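Filed under: Student Projects / Robotics / Final Reports
14 shares | 4 comments

When the gripper would not let go: fault report on the laundry sorting arm
Team: Kenta Shimada, Paula Ciobanu, Cosmin Zamfir
Advisor: Roxana Vasiliu

Our project was to get a single arm to take clothes out of a container one at a time and place them on a table by color. We used the lab's Zelar arm with a two-finger gripper and wrote our own control code, which we called Gistinik. This report covers the fault that stopped our tests in June and what we changed.

The task has four steps. The arm moves over the container, closes on whatever cloth is highest, lifts, and moves to the drop point. After the drop, the wrist camera checks that the fingers are empty. We planned 600 pick cycles and got through 597 before we shut the arm down.

On cycle 597 the gripper closed on a shirt and lifted it normally. At the drop point the open command was sent, but the fingers stayed closed. Our code did not wait for a reply from the gripper. It took the command as done and started the return move with the shirt still held. The loose end of the shirt caught on the table edge, the arm kept pulling, and Paula hit the emergency stop. She was standing outside the taped line and was not hurt. The shirt tore at one shoulder seam and the arm's wrist joint reported an overload.

The part of the cycle we had to look at most closely was the hold, when the cloth is pinched into a fold and the rest of it is free to move.
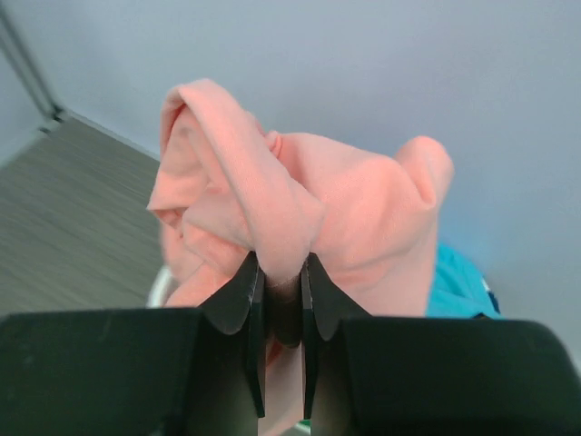 Figure 1. Pink garment held between the gripper fingers, with a turquoise cloth item behind it.

We went through the logs first. The gripper had sent a communication error 189 milliseconds before the open command. After that error it ignores new commands until it is reset. This is in the manual, and we had missed it. We then searched the earlier logs and found the same error on 2 other cycles. Both times it came while the fingers were already open and cleared at the next reset, so we never noticed.

The cause of the error was the cable. It had been tied too tightly at the elbow and one wire was broken inside the jacket. Cosmin found it by bending the cable by hand while watching the connection status – it dropped out every time he bent it near the tie.

The broken wire was the start of the problem, but the code made it worse. We had put the camera check after the return move to save time on each cycle. If it had come before, the arm would have stayed still.

Changes we made:

- New cable with a longer loop at the elbow.
- The arm does not move until the gripper confirms its finger position.
- Camera check comes before the return move.
- If the wrist load goes over a set limit while the arm is moving, it stops and holds.
- The taped line was moved farther back from the table.

To test the changes we unplugged the gripper cable on purpose at different points in the cycle. The arm stopped each time. We have not repeated the full run, and we can't say how long the new cable will last. The load limit also needs more work. Heavy items like jeans set it off when nothing is wrong, and for now we leave them out.

Comments

Ovidiu Vasiliu
Did you log the supply voltage too? We had the same error at Lockwood and it was a bad power connector.

Kenta Shimada
Yes, it was steady for the whole run. We can send you the file.

darnanwood_lab
What limit did you set for the wrist load? Ours trips on towels.

Paula Ciobanu
Still changing it. I'll post the number when jeans stop setting it off.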